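# Shared table rules for the arm bench: project report

Gergely Nyitrai and Dorottya Bárány
Course project, Dradville lab, submitted in May

## 1. What we set out to do

The lab had one page of safety rules for the robot arm, taped to the cabinet. It said who could switch the arm on and where the stop button was. It said nothing about how the table should be set up, how a run should be logged, or when a run should be thrown out. Different students did these things in different ways, and their logs could not be compared.

Our project was to write a short set of working rules, try them for a term, and report which ones held up. We call the set the Dilleck rules, after the room.

## 2. Method

We read the risk assessment for the bench and the old logs from the Győri group, who had the room before us. Then we wrote a first draft and used it for every pick-and-place run on the kitchen setup. In total we logged 870 runs. Of these, 831 were kept and the rest were thrown out under rule 4.

The kitchen setup uses ordinary items and toy food. We wanted objects of different shapes and weights, because a rule that works for a toy banana may not work for a ketchup bottle lying on a plate.
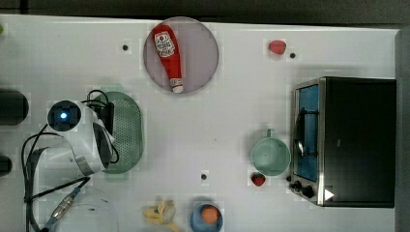
Each run was done by two students. One ran the arm and the other kept the log with a hand near the stop button. We switched roles after every 10 runs. This was tiring at first, but the log got better once both of us had to read each other's notes.

## 3. The rules

1. **Clear hands.** No one reaches over the table while the arm is powered. To move an object, stop the arm, say "stopped" out loud, and wait for the other person to repeat it.
2. **Check the cables.** Before the first run, move the arm slowly through its full range and watch the cables. If one pulls tight or catches, fix it before going on.
3. **Write down the start.** List every object on the table and its place before the run begins.
4. **Throw out touched runs.** If a person touches the table or an object during a run, the run does not count. Mark it in the log and keep the file.
5. **No real heat, no real food.** Appliances stay unplugged. Toy food only.

## 4. What we found

Rule 1 was followed well. Rule 2 was skipped most often, usually when a pair came in late and wanted to get started. We moved it to the top of the log sheet with a box to initial, and after that it was done.

Rule 3 took too long. Writing out places by hand slowed the start of each session, and two people would describe the same spot in different words. A printed grid sheet would help – the Gritdale campus has one we could copy.

Rule 4 caused arguments. Dorottya wanted to keep runs where the table was only bumped. Gergely did not, and we went with the stricter reading so that the logs stayed consistent.

## 5. Limits

We tested the rules on one arm and one table. All the pairs had been trained by the same instructor, so we do not know how a new student would read them. The log sheet is still on paper, and copying it into the spreadsheet led to mistakes that we had to fix later.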